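Get Involved — Calls & Openings

Can a small robot put your stuff away yet? Come help us find out!

We're looking for people to spend part of the winter teaching, testing and arguing with small desktop robot arms at Suvstead. The project is called Utow, and the question behind it is one that most people ask the minute they hear the word "robot": when is it going to do my chores?

We want a real answer, chore by chore. Emptying a drainer, pairing socks, putting the right screws back in the right jar, facing up a shelf in a shop so the labels point forward. Some of these may be closer than you'd think and some are miles off, and we'd like to be able to say which. For that we need people who do this work at home or on a shop floor and who know what "done" looks like.

You don't need to be an engineer. You do need to be patient, because a lot of this comes down to small moves like picking up one thing and setting it down where it belongs.
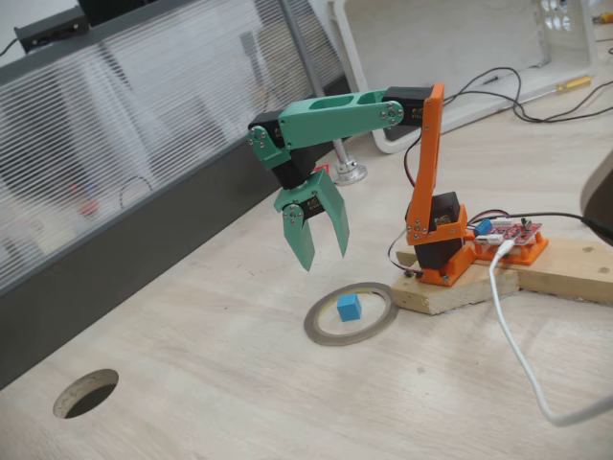
Suvstead, 14/11/2024

The arms we use are the small kind you can build on a table, with printed parts, hobby-size servos and plenty of cable. A blue cube inside a roll of tape sounds like nothing much as a chore, but it has a lot in common with a teabag in a mug or a bolt in a parts tray. The gripper has to come down from above, miss the rim and close on the right thing. You'd do it without looking up from your phone! We think that gap between what's easy for a hand and what's easy for a machine is the most interesting thing in the whole field, and most of Utow is spent poking at it.

What you'd be doing

There are two groups, and you can apply for either one or both.

Chore testers come in for six sessions of two hours each. You'll pick tasks from our list (or bring your own, we love that), set them up on the table, and guide an arm through them by hand control while it records the moves. Later on you'll watch it try the same task alone and mark each try as done, partly done or not done. We also ask you to write a line or two in plain words about what went wrong. "It let go too soon" is a perfect note. "Put the spoon down upside down, my mother would have a fit" is an even better one.

Shop-floor advisers come for three longer sessions. We're after people who have stocked shelves, packed orders, sorted returns, or worked in a kitchen, a laundry or a repair shop. You'll sit down with Javiera Henríquez, who plans the task list, and help her break a job into pieces small enough to try on a table. Javiera did four years of order packing at Plastton before she came to us and she's very good at spotting the step everyone forgets to mention — turning the box around, wiping the lid, checking the one at the back.

We've got 60 tester places and a smaller number for advisers. The task list has 307 entries on it right now. Nobody will be asked to get through them all, and plenty of them are variations on the same thing (there's a whole run of lids).
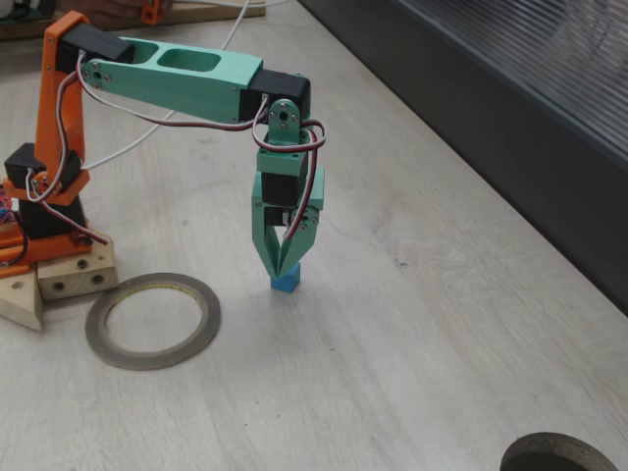
Page last changed: December, pay and access sections

What we can and can't do so far

You should know what you're signing up for. Picking up one cube from a bare tabletop is where every newcomer starts, and it's a great first hour. You learn how far the arm reaches, how the jaws close, and how much you rely on your fingertips without noticing. Most people are hooked by the third try.

From there it gets harder in a hurry. Anything soft is hard. Anything shiny or clear is hard. Two things touching each other is hard, and so is any job where the arm would need a second hand to hold the bag open. Folding a T-shirt is on the list and we'd be thrilled to see a decent one. We are not going to tell you that a machine will be running your kitchen next year, and if a session goes badly, that goes in the results with everything else.

Eyerusalem Birhane runs the sessions and looks after the arms. She'll be next to you the first few times, and she's happy to explain as much or as little of the technical side as you like. Some of our testers have ended up learning to swap a servo. Others never touch a screwdriver, and their notes are every bit as useful.

Pay and hours

Testers are paid $300 for the full set of six sessions. Advisers are paid $400 for their three. If you have to stop partway through, you'll be paid for the sessions you came to. Bus fare or parking is covered on top, so keep your tickets.

Sessions run in the afternoon and early evening, and we're adding Saturday mornings.

Who can apply

Anyone 18 or over. You'll need to be able to follow spoken or written instructions in English or Spanish. The hand control can be set up for left or right, and it can be used sitting down. The room has step-free access and the tables can be raised. If your hands shake, or you have limited grip, please don't count yourself out! People who've already had to find other ways of doing a chore have given us some of our best ideas.

Previous experience with robots is fine but gets you no extra points.

How to apply

Send a short message to Ruby-Lee Whitcombe through the contact form, with "Utow" in the subject line. Tell us which group you'd like, which times of day suit you, and one chore you'd hand over to a machine tomorrow if you could. Tell us also about one you'd rather keep. No résumé needed, and a few sentences is plenty.

Ruby-Lee replies to everyone, normally within a week. If there's a fit, she'll invite you for a half-hour visit to try an arm and ask questions before you decide. Bring a friend along if you want to, and bring a small object from home that you'd like to see it pick up. Nothing sharp, please, and nothing with liquid in it.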